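Chapter 7
Overcurrent Protection in Low-Voltage Circuits

7.1 Why conductors need protection

A conductor carrying more current than its rating heats faster than it can shed that heat. The insulation softens first, and the metal may follow. A fuse is a short, deliberately weak section of the circuit. It opens before the wire is damaged, and it is sized to the wire, never to the load alone.
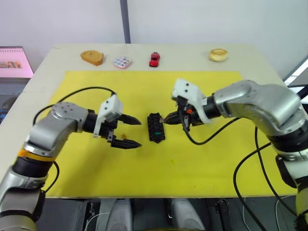
Reviewers at Okoth objected that sizing to the wire leaves small loads on a shared branch poorly protected, and asked that the point be made early. The objection is fair. A branch with several loads may need a second fuse close to the smallest one. Section 7.4 returns to this case.

7.2 Blade fuses

Blade fuses are sorted by body size and by current rating, and the rating is commonly shown by the color of the body. Color alone should not be trusted for a replacement. Read the number on the fuse and compare it with the circuit diagram.

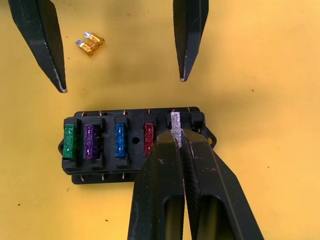

Ratings assume a stated air temperature. In a warm enclosure the element opens at a lower current, so a derating factor is applied. The Wollow test circuit used in the problems has 18 branches and a supply limit of 100 amperes. Its full diagram is on page 341.

7.3 Time-current curves

The opening time of a fuse depends on the size of the overload.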